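Support > Private Wells > Iron and Manganese Filters

Iron and manganese in well water: frequently asked questions

On this page we collected the questions which our customers send most often about the Purura filter for private wells. If your question is missing, please write to Pascual Domínguez at the Floreletti service desk. The answers were checked on 22nd November.

Why is my water clear in the glass but brown after one hour?

The iron in a deep well is usually dissolved, and dissolved iron has no color. When the water meets air, the iron takes oxygen and changes to small solid particles, and these you see as brown or orange. Manganese does the same but slower, and its color is more black. 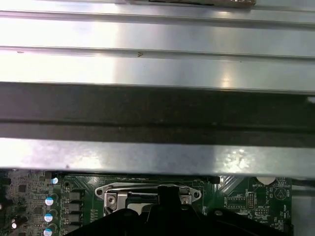
How does the filter remove the iron?

First, air is mixed into the water in the upper part of the tank. Then the water goes down through a bed of filter material, where the particles stay between the grains. The treated water leaves through the pipe in the middle of the tank. No salt is needed for this process.

Do I need a water test before I order?

Yes. We need iron, manganese, pH and hardness, and also ammonium if your well is near fields. Please let the water run until the pump has started at least once, and only after this fill the bottle. A sample from the garden hose is not suitable. If the pH is too low, the iron changes very slowly and the filter will let some of it pass. In this case we put a small tank with calcite before the main tank.

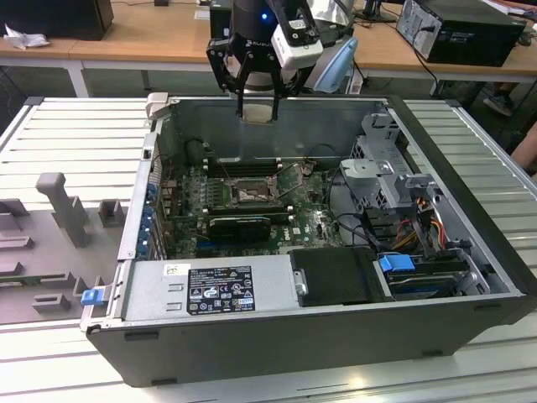 The calcite dissolves with time, so it must be filled up again. How often depends on your water and on how much of it you use. It also makes the water a little harder, and some customers then notice more scale in the kettle.

How much water goes to the drain during backwash?

One backwash takes 21 minutes and uses 488 liters with the standard tank. Please check that your drain can accept this flow. If you have a septic tank, ask the company that installed it before you connect the filter.

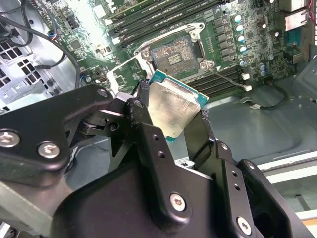 At what time should the backwash run?

The factory setting is in the night, when normally no water is used in the house. During the backwash untreated water can come to your taps. If you work in night shifts, you can change the hour in the second menu of the control valve.

Can I use the filter in a summer house without heating?

You can, but it must be emptied before the frost. Close the inlet, open the lowest tap and leave the valve in the bypass position. Customers near Lūse and Drosach can order this work from us until the end of December, later only by phone.

My water smells like rotten eggs. Will the filter help?

It helps with a weak smell. For a strong smell two tanks are often necessary, and we would first like to see the test results. If only the hot water smells, the reason is probably in the water heater and a filter will change nothing.

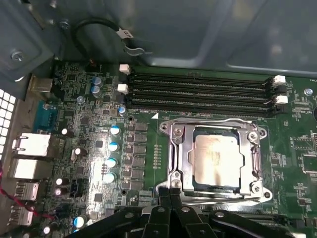 Green motherboard with four empty memory slots in a gray metal case

How long does the filter material last?

With correct backwash it lasts several years. When brown water comes back soon after a backwash, please send us a new water sample before you buy new material. Sometimes the only problem is that the pump has become weak and does not lift the bed enough.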